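About Bumedlow Football Club

Started as a kickabout behind the Vornham rail yards. Now 23 teams, juniors through to over-35s. Colours are navy and gold — always have been.

Seniors play home games at Plametti Oval. Record crowd 867, for the derby against Lombardi Rovers. Lost that one. Still get reminded of it.

Juniors train from 5 pm, seniors after. Boots and shin pads needed, we'll lend you a pair if your stuck. Rego opens in Febuary.

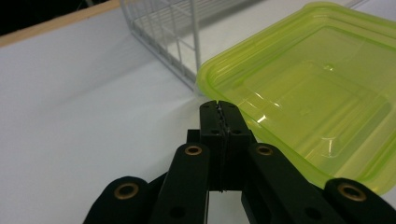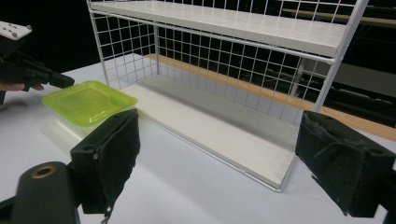
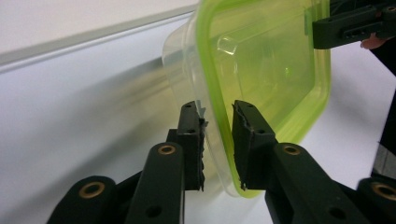
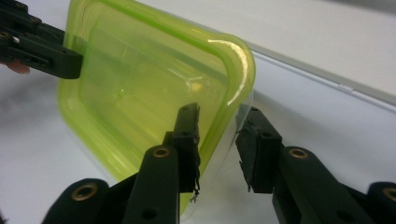

Join us

New players welcome at any level. First 10 sign-ups get a club scarf. Fill in the form or just turn up at training.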